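FOR IMMEDIATE RELEASE
25 June 2019

Pralard's "Eat It First" Kitchen Challenge Opens for Sign-Ups

Free six-week program helps households throw out less food, one shelf at a time

Let me start with a confession: last winter I found three open jars of the same mustard in my own refrigerator, and I was on my way home from the store with a fourth. I write about groceries for a living! So when we started planning this year's community program at Pralard, I knew what I wanted it to be about.

Eat It First is a free challenge for anybody who buys food, puts it away with good intentions and meets it again two weeks later. It runs for 6 weeks, starting the first Monday in October, and we have room for 50 households.

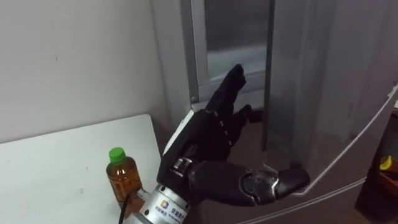 Media contact and author of this release:
Community Programs Writer, Pralard

The idea is pretty simple. Each household picks one shelf and calls it the "first" shelf. Leftovers go there, and so does the half onion, the yogurt that's getting close to its date, the cilantro you needed two sprigs of. Before anyone cooks or orders in, they look at that shelf. We tried this with a small group of our own staff in the spring (I was the loudest one in it) and people kept going after the trial was over, which told us we should open it up.

Everyone who signs up gets a printed guide, a roll of date labels and a weekly email from me with whatever I've been making out of scraps. I can promise a lot of fried rice. There's also a soup formula in there that I'm kind of proud of, and a page on what freezes well and what turns to mush. Sorry, cucumbers.

Our friends at Jinell are supplying the labels, and they peel off clean, even from the old plastic tubs we all save. Gagnon, the cooking school on the other side of the parking lot from our main store, is hosting two evening classes for participants, one on stocks and soups and one on using up bread. Both are free, and kids are welcome at the bread one.
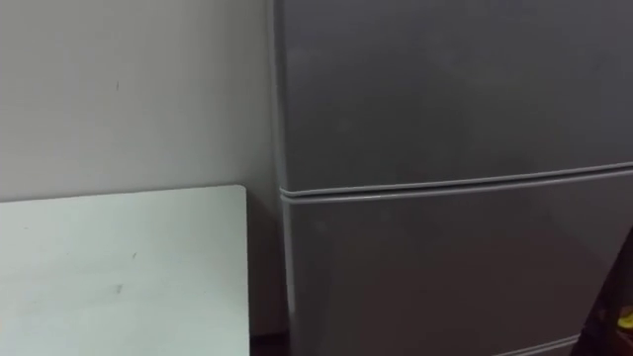
How to Take Part

Sign-up sheets are at the customer service desk in every Pralard store, or you can fill out the form on our website. One form per household, please, and roommates count as a household. It takes a couple of minutes. We ask how many people you cook for, whether anybody has allergies, and which day you usually shop, so the emails land at a useful time.

You'll keep a short diary during the challenge, just a line or two whenever something gets tossed. Please don't clean up your answers for us. If the spinach turned to slime, write down that the spinach turned to slime. At the end, 30 diaries will be drawn for a box of pantry goods from Julel, and a messy diary has the same shot as a tidy one.

About Pralard

Pralard is a neighborhood grocery company with its own bakery and a community program that changes every year. Last year's was window-box herbs, and my basil is still hanging on.

Reporters who'd like a copy of the guide, or who want to try the challenge themselves and write about it, can reach me through the press page on our website.

###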